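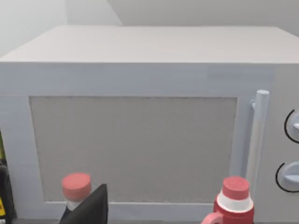 Zuletzt geändert: im April, 16:40 Uhr

Wer bei Heiðrún Kvaran Chemie hat, bekommt vor der Abschlussprüfung keinen Stapel alter Klausuren. Jedenfalls nicht sofort. Sie unterrichtet an der Gesamtschule Plidcombe die oberen Jahrgänge und lässt in den ersten Wochen der Vorbereitung nur mündlich wiederholen. »Die Schüler wollen gleich rechnen«, sagt sie. »Ich will erst hören, ob sie mir erklären können, was ein Mol ist. Ohne Zettel, in ganzen Sätzen.«

Angefangen hat sie damit vor 8 Jahren, nach einem Jahrgang, der in den Übungen gut war und in der Prüfung schlecht. Die Aufgaben waren anders formuliert als gewohnt, und viele gaben leere Blätter ab. Kvaran nahm sich danach die Antworten noch einmal vor. »Die konnten den Rechenweg. Sie haben nur nicht erkannt, dass er gefragt war.«

Zusammen mit ihrem Kollegen Amos Yazzie, der Physik unterrichtet, hat sie seitdem eine Kartei aufgebaut. Sie heißt Kelladano, nach einem Wort, das ein Schüler einmal an die Tafel geschrieben hatte, und umfasst inzwischen 419 Karten. Auf der Vorderseite steht ein Begriff oder eine kurze Frage, die Rückseite bleibt leer. Die Antwort müssen sich die Schüler gegenseitig geben und dann im Heft nachschlagen.

Yazzie war zuerst dagegen. »Ich fand das zu langsam. In 40 Minuten schafft man vielleicht eine Handvoll Karten, und ich hatte den ganzen Stoff der Wärmelehre vor mir.« Heute nimmt er die Karten in jeder zweiten Stunde. Er hat die Regel eingeführt, dass jeder eine Karte einmal zurücklegen darf, aber nicht zweimal dieselbe. 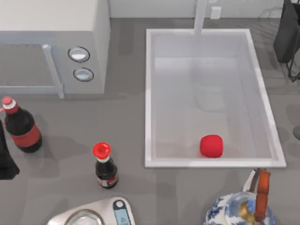
Spüle und Arbeitsfläche, von oben gesehen.

Für zu Hause gibt es einen Plan, der auf ein Blatt passt. Vorgesehen sind drei kurze Einheiten pro Woche, dazu eine längere, in der eine vollständige Prüfung unter Zeitdruck geschrieben wird – die kommt aber erst im letzten Monat dazu. Kvaran rät, das Handy in einem anderen Zimmer zu lassen. »Das sagen alle Lehrer, ich weiß. Ich sage es trotzdem.«

Und die Eltern? Manche fragten nach Nachhilfe, sagt Yazzie, und er rate nicht grundsätzlich ab. Wer aber nur einzelne Themen nicht verstanden habe, solle zuerst in die offene Sprechstunde kommen. Die Partnerschule in Turnirmont macht es ähnlich, dort übernehmen ältere Schüler einen Teil der Termine.

Einig sind sich die beiden nicht in allem. Kvaran lässt Formeln auswendig lernen, Yazzie gibt die Formelsammlung von Anfang an aus. »In der Prüfung liegt sie ja auch auf dem Tisch«, sagt er. Kvaran hält dagegen, dass das Blättern Zeit kostet. Darüber haben sie schon öfter gestritten, auch vor der Klasse.

Im nächsten Schuljahr soll die Kartei um Aufgaben zum Auswerten von Diagrammen ergänzt werden. Kvaran hat dafür schon ein paar Kurven gezeichnet, Yazzie will sie im Sommer durchsehen.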